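Week 2: Storage You Can See
Household Objects and Their Design, Kestville evening course
Notes by Raimo Hirvonen

Last week we did drawers, and several of you confessed to things. This week is about objects whose only job is to hold other objects, and which take up nearly as much room as the things they hold.

The mug tree is the purest case. It has a post, a base and some pegs, and it has resisted improvement for as long as anyone has tried to sell us a better one. Hirnum brought out a folding version. I own it. It folds, usually at breakfast.

Terms for this session: post, base, peg, rake (the upward tilt of a peg), reach (how far it sticks out). A peg with no rake depends on the good behavior of the mug. Handles vary more than catalogs admit, so a tree that suits one cupboard may be useless in the next house.

Look at the spacing before you look at the finish. Two pegs high and two low gives each mug its own air, at least on paper. The wider the mug, the less the paper helps. A round base is kind to the table and takes loading from any side, but hang everything on one side and you will learn about leverage.

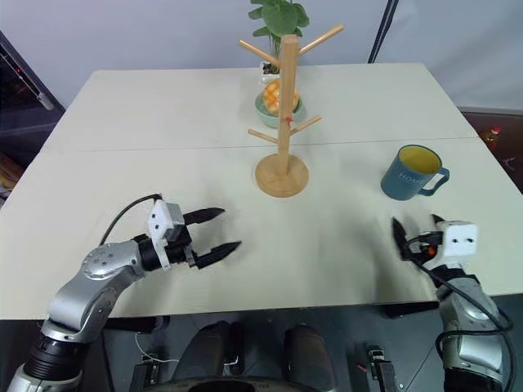 Loading and balance

Start low. Put the first mug on a lower peg and the second on the peg opposite. Then do the upper pair. People who load from the top down are often also people who buy new mugs.

Fruit bowls, potted plants and other neighbors count as part of the layout. A tree needs clearance for the hand as well as the mug, and leaves get into coffee sooner or later.

For next time

Read the Ackroyd handout, 50 pages, most of them about hooks. Sketch your own mug storage from memory, then go home and check. Bring both versions. If your mugs live in a stack, bring the sketch anyway and we will be gentle.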